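4.2 Comparison of Gripper Controllers
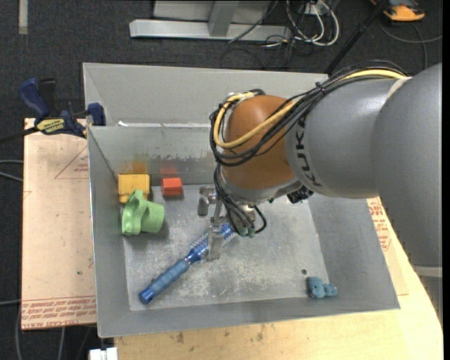 Figure 2. Bin workspace used in the controller comparison, with the KUKA arm extended over the brush.

The two controllers were compared on the same task: remove a named object from the metal bin and release it outside the walls. The first, referred to here as the position controller, closes the fingers to a width computed before contact. The second, the Dellach controller, closes until a current threshold is reached and then holds. Both were run with the same arm, gripper and object set, and neither received any information about the weight of the objects.

Each controller was given 1000 grasp attempts. Of these, 900 were made with the objects placed by hand according to a printed layout, and the remainder were made with the objects left wherever the previous attempt had dropped them. The second condition was added in November at the suggestion of M. Mihăilă, after early runs indicated that the printed layouts kept most objects away from the walls. The object set included a brush, a cup with a handle, blocks and a small toy. An attempt was counted as successful if the object remained in the fingers for 20 seconds after the arm had cleared the bin.

The Dellach controller performed better on the cup and the toy, where the width estimate was often wrong. On the blocks the two controllers could not be separated. The brush gave the most varied results. When the fingers closed across the middle of the handle, both controllers lifted it reliably, but a grasp near the bristled head caused it to rotate during the lift, and the position controller did not correct for this. Failures of this type account for most of the difference between the two methods on long objects.

Contact with the sloping walls was treated separately. The arm was stopped whenever the measured force at the wrist exceeded the safety limit, and such attempts were scored as failures regardless of the state of the grasp. The limit was set by L. Enache before the first run and was not changed. The position controller reached it more often, usually while descending toward an object in a corner.

Cable routing also affected the results. Certain wrist angles were excluded from planning for both controllers so that the cables would not be pulled tight, and some corner grasps were therefore unavailable. The effect of this restriction was not measured. Tests with the shorter Kokden fingers are reported in Section 4.3.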